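My Flenix kit, one month in

So the second box finally came and I now have the full Flenix pair, left and right, and I've been using them nearly every evening. A few of you asked if they're worth the money, so let's get into it!

Quick version of what I bought: the Flenix starter kit, two hand-held grippers plus the software that goes with them. You squeeze, the fingers close, and your demo gets saved so you can train an arm with it later. I paid 600 for the pair, plus 125 for the spare finger set (ouch, but I'm rough on things). Mitiku Zeleke had been telling me to go with the Bosa set, and I borrowed his for a weekend before I made up my mind. The Bosa is lighter, no question. But I kept losing my grip on it, and the setup app logged me out every time my phone locked.

Setup on the Flenix took me one evening, most of it spent hunting for the right menu. The printed guide is 4 pages and two of those are safety warnings. Märta Lindholm writes much better instructions on her own blog, so go read hers first. She also has a fix for the pairing bug where the software swaps your left and right hands, which had me muttering at my laptop for ages.

What I like: the squeeze feels natural after a few tries, and the fingers are easy to swap. I've stuck to household stuff so far, mostly trays and snacks and folding things, on whatever flat surface is free. Beds are harder than tables, by the way! Everything sinks a little and you have to come in lower than you think.
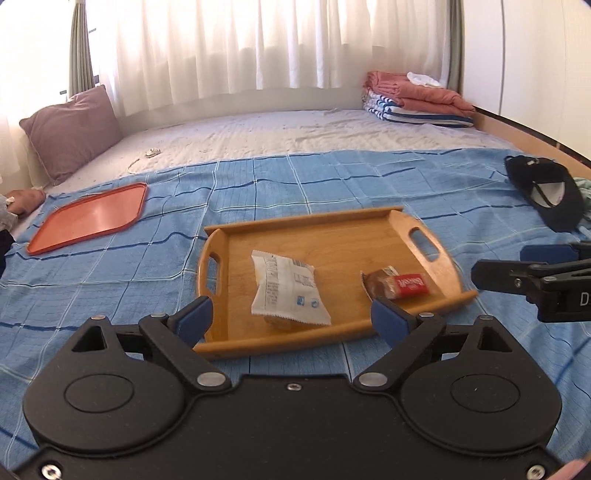

Thin rims are my favorite thing to practice on right now. You get the fingers open on either side, ease in, and squeeze slower than feels necessary. Wrappers are the opposite, they crinkle and slide and I still mess up plenty of those.

What I don't like: my wrists get tired, and the export is slow. My last batch was 600 clips and I went and made dinner while it ran. Support did answer my email the next day, so points for that.

Would I buy it again? Yep, though I'd skip the spare fingers until I needed them. I'm going to try the drawer tasks next and I'll post how those go.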